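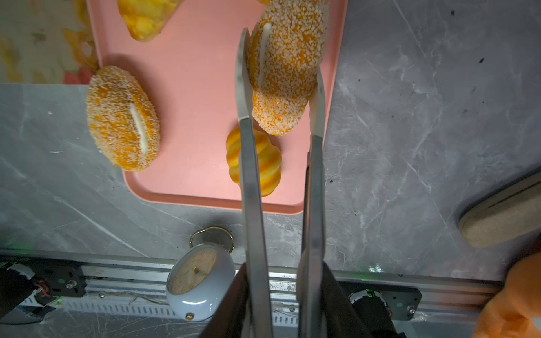 Coconut roll in the gripper, just clear of the pink tray.

Kitchen arm tips: software settings for soft baked goods
Last updated: Jul 7, 2021

These are the settings I keep going back to when the arm has to move bread and pastry. They were worked out on the bench at Dillivstead with the Storard planner. Menu names will differ in other software, but the ideas carry over.

Close on width first, force second. Tell the controller how wide the roll is and let it close to a little under that. If you close on force alone, a cream roll gives way before the threshold trips. My stop is set at 55 on the Budach scale, which runs much higher than any bread needs.

Lift straight up before moving sideways. Add a vertical waypoint after every grasp. Planners like to cut the corner, and the roll gets dragged across its neighbor.

Pick the grasp across the short side. On an oval roll with a filling slit along the top, the fingers should come in on the two long sides. Fit an ellipse to the mask and take the minor axis. Usa Prasertsri sent me this one, and I deleted my own grasp scorer the same day.

Coconut confuses depth. White flakes on an orange crust come back as speckle. Run a median filter over the depth image and take the height from the middle of the mask. Leave the edges out of it.

Don't use the tray rim as the pick boundary. Pastries end up lying partly over the rim, and a hard crop throws them away or halves them. Pad the crop, then drop anything whose center falls outside.

Marble is a poor background for a plane fit. If the veins show up as objects, fit the counter once with nothing on it, save the plane, and load it at startup.

Add clutter as collision boxes. Clocks, coasters, soft toys, whatever shares the counter. A loose box is fine.

Timing: wait 400 ms after the fingers close before lifting, and 400 ms after opening before backing away. Planning timeout is 870 ms. I had it longer in March and it found no better paths.

Save the settings under the name of the pastry. Mine for ridged buns is still called Thammasiri 2 and I have to open it every time to see what it does.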